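How to Pack a Parcel for the Post So It Gets There in One Piece

Posted July 27, 2020

I have been sending parcels to family for longer than I care to admit, first to an aunt up north and these days to a whole tribe of nieces and nephews who seem to move house every time I finally learn the postcode. Along the way I've broken a teapot, two picture frames and one very sad gingerbread house, so please take what follows as advice from somebody who learned it the hard way!

Start with the box. Pick one that leaves a few centimetres of room on every side of whatever you're sending. A box that's too big is nearly as bad as one that's too small, as everything slides about and the corners cave in. I buy mine flat from Carton, the packaging shop on Brillwood Road, where Chih-ming Lai will happily let you bring your item in and try it for size. Second-hand boxes are fine too (I save every one that comes through the door) as long as the corners are still crisp and you've peeled off or blacked out the old labels.

Next, wrap each thing on its own. Two cups that are beautifully wrapped together will still knock against each other the whole way there. I lay the item on a corner of the paper, roll once, tuck the sides in and keep rolling, a bit like a spring roll. Crockery gets two layers, glass gets three, and anything with a spout or a handle gets a little scrunched paper around the fiddly part first.

If there's any chance of damp, add a layer of plastic film over the paper. Pull it snug but don't strangle the thing, and overlap each turn by half. 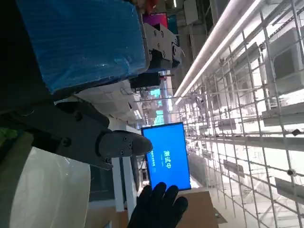 Should I wrap the outside of the box in plastic as well?

I wouldn't bother for an ordinary parcel. It makes the box slippery to carry, labels don't always stick to it, and some counters will ask you to take it off. Put the waterproofing on the inside, around your item, and leave the cardboard bare.

Now for the filling. Scrunch up old newspaper or packing paper into loose balls and cover the base, pop your wrapped things in with the heaviest at the bottom, then fill every gap until nothing moves. Close the flaps and give the box a gentle shake beside your ear. If you hear anything at all, open it up and add more. My last Christmas box took 26 sheets of paper, which felt ridiculous while I was doing it, but the jam jars arrived without so much as a cracked lid.

Tape is where people get stingy. Use proper brown packing tape, 48 mm or wider, and run it along the middle seam, over the edge and a good 8 centimetres down each side. Then do the same across both short ends so it makes a capital H. Sticky tape from the desk drawer will let go the first warm afternoon it spends in a van.

Write the address on the biggest flat side, clear of the seams, and slip a second copy inside the box before you close it. I put my own phone number on that one too.

Last of all, weigh it at home on the bathroom scales. Hold the parcel, note the number, then weigh yourself without it and take one from the other. For December parcels I like to be at the counter in the first week, with a thermos and something to read in the queue.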